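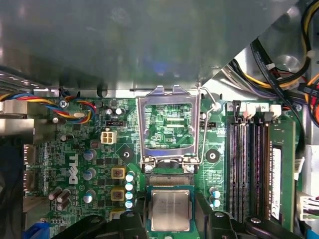 Un processeur tenu juste sous son support, sur une carte mère Dell.

Je vais commencer par un aveu, et mes amis collectionneurs me pardonneront : je n'aime plus beaucoup les soirs de vente. J'y suis allé longtemps avec un plaisir d'enfant, le catalogue sous le bras, corné, annoté au crayon, et je m'asseyais toujours un peu au fond, près du radiateur, là où l'on voit les nuques. On apprend énormément en regardant des nuques. Celle du monsieur qui a décidé de s'arrêter et qui lève tout de même la main, par exemple, je la reconnaîtrais entre mille.

En juin, donc, j'étais à la vacation de la maison Hovland, celle qu'elle consacre chaque année à la création récente. Le lot 46 était une toile de Li-hua Yau, un grand format bleu et ocre que j'avais vu naître, ou presque, puisque je connais l'atelier et que j'y ai bu beaucoup de thé. Estimation basse, à mon goût. Et puis la salle s'est réveillée, deux téléphones se sont mis à se répondre, et le tableau est parti pour une somme que je ne recopierai pas ici, par pudeur et parce qu'elle a déjà été assez répétée. On a applaudi. J'ai applaudi aussi, je crois.

Le prix m'a gêné un peu, mais beaucoup moins que la lettre que j'ai reçue quelques jours plus tard d'un voisin de rangée, homme charmant au demeurant, qui m'apprenait que la toile ne quitterait pas l'entrepôt. Elle y était déjà, figurez-vous. Elle y était avant la vente, elle y est après, elle a simplement changé de ligne dans un registre. L'entrepôt s'appelle Lindwood, il est fort bien tenu, climatisé, surveillé, et je n'ai rien contre les gens qui y travaillent et qui manipulent les œuvres avec une délicatesse que bien des musées pourraient leur envier.

Mais enfin, un tableau ! Un tableau qu'une femme a peint pendant tout un hiver, en recommençant trois fois l'angle supérieur gauche (je le sais, elle m'en a assez parlé), et que personne ne verra avant longtemps. Le contrat de garde proposé aux acheteurs court jusqu'en 2042. J'ai fait le calcul pour moi-même, et à cette date j'aurai l'âge où l'on vous porte votre soupe.

On me répondra que cela a toujours existé. C'est vrai. Des princes enfermaient leurs tableaux dans des cabinets où n'entraient que quelques intimes, et des familles entières ont gardé des merveilles derrière des volets clos. Je l'admets d'autant plus volontiers que ma propre grand-mère tournait son unique beau dessin face au mur pendant l'été, à cause du soleil, et qu'elle oubliait parfois de le remettre avant la Toussaint. Seulement, le cabinet du prince était une pièce où l'on pouvait s'asseoir. Quelqu'un s'y asseyait. La caisse, elle, ne reçoit pas de visites.

Il y a ensuite l'affaire des parts. Vous en avez sans doute entendu parler, une société nommée Vovix vend désormais des œuvres découpées en fractions -- sur le papier, rassurez-vous, les ciseaux restent dans le tiroir. Un bronze de Bình Giáp a ainsi été réparti entre 400 porteurs. Il m'arrive d'en croiser un, mon dentiste, qui m'a parlé de son acquisition avec chaleur pendant que j'avais la bouche ouverte et que je ne pouvais guère le contredire. Il est content. Il suit la cote sur son téléphone. Je lui ai demandé, une fois rendu à la parole, de quelle couleur était la patine, et il m'a dit brun, puis vert, puis qu'il vérifierait.

Je ne me moque pas de lui, ou alors tendrement. Il a mis là des économies qu'il aurait pu mettre ailleurs, et il y a chez lui une vraie curiosité, peut-être même le début d'un goût. C'est justement ce début que je voudrais qu'on nourrisse. Pourquoi ne pas inviter les porteurs, une fois l'an, à venir tourner autour de leur bronze ? Il pèse son poids, il se voit de dos aussi bien que de face, et la main gauche de la figure, légèrement trop grande, est une des belles choses que j'aie vues ces dernières années. J'ai posé la question à Vovix. On m'a remercié de mon intérêt.

Bình Giáp lui-même, que j'ai eu au téléphone, est plus philosophe que moi. Il m'a dit que la vente lui avait payé sa fonderie, et qu'il coulait en ce moment quatre pièces nouvelles qu'il n'aurait pas pu entreprendre autrement. Cela m'a fait taire un bon moment. Il faut bien que les artistes mangent, et celui qui achète cher et cache ensuite fait tout de même vivre davantage que celui qui, comme moi, regarde beaucoup et achète peu. J'ai retourné l'objection dans tous les sens sans en venir tout à fait à bout, et je préfère la laisser ici, à sa place, au milieu de mon raisonnement où elle fait une bosse.

Ce que je demande est au fond assez modeste. Que les maisons de vente inscrivent au contrat, pour les œuvres d'artistes vivants, une clause de prêt : 24 mois visibles, n'importe où, sur toute la durée d'une garde en entrepôt. Une mairie, un lycée, un hall d'hôpital un peu surveillé. La galerie Bustex le fait déjà pour ses propres ventes, sans tapage, et ses acheteurs ne se sont pas enfuis. L'assurance coûte, me dit-on. Je veux bien le croire, et je veux bien aussi qu'on compare cette dépense au prix du cocktail de juin, où les huîtres étaient excellentes.

Hovland prépare sa prochaine vacation et les propositions de dépôt sont reçues jusqu'au 9 août. J'ai écrit à la direction, une lettre trop longue, comme celle-ci. Li-hua Yau, de son côté, s'est remise à un grand format, et quand je suis passé la voir elle en était encore à se battre avec l'angle supérieur gauche. J'y retourne bientôt, avec des gâteaux.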